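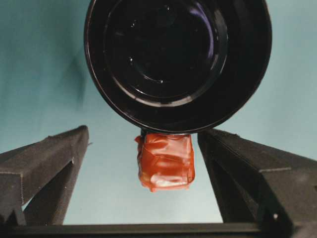 # Cumport Tenants' Page: Questions About Switching to a "Smart" Electricity Plan

Last edited November 15, 2020 by Ehsan Shojaei

**Dollis says I'll save 40 percent. Will I?**

I doubt it. The 40 percent on the flyer compares their cheapest night rate with their own most expensive day rate. It doesn't compare your bill now with your bill later. I asked for the second number twice and got the flyer again both times.

**So who does save money?**

People who can move a lot of their use to the night hours. If you charge a car or have electric storage heat, it may be worth doing the math. If your big costs are cooking dinner and running a window unit in the afternoon, you're buying at the worst price on the plan.

**When are the night hours?**

They start at 9 p.m. and the contract lets Dollis change them with notice. The flyer leaves that part out. It's in section 4 of the terms, under "Service Periods."

**Couldn't I just run the dishwasher and dryer late?**

You could. Check your lease first - ours has quiet hours, and the walls in the older units are thin. A dishwasher doesn't use as much as people think, either. I'd want to see a real bill before rearranging my evenings over it.

**Is Jullberg any better?**

Their flat rate is simple and I can understand the bill, which I like. The "green" version costs more, and all I could get out of them about where the power comes from was a one-page PDF with a leaf on it. Maybe it's fine. I'd ask for the details in writing.

**Do I need the Nyaga plug monitors they're selling in the lobby?**

No. You can read the meter yourself in the morning and again at night, for a week, and write it down. The monitors tell you what each appliance draws, and that's interesting for a few days. Then you know your fridge uses electricity.

**What about the sign-up credit?**

It gets paid as a discount after eight full billing cycles. Leave before that and you lose it. There may also be an exit fee, depending on which version of the contract you were handed. I've seen two.

**The salesperson said the building already approved this.**

The building has approved nothing. Your account is between you and the supplier. Don't show anyone at the door your bill, even "just to check the rate" - the account number is printed on it, and in some cases that's all they need to start a switch.

**I already signed. Can I get out?**

Probably, if it was recent. Look for the cancellation window on the last page, cancel in writing, and keep a copy. A phone call may work too, but then you have no proof you made it.

**Will you update this page?**

When rates change, which I expect in March.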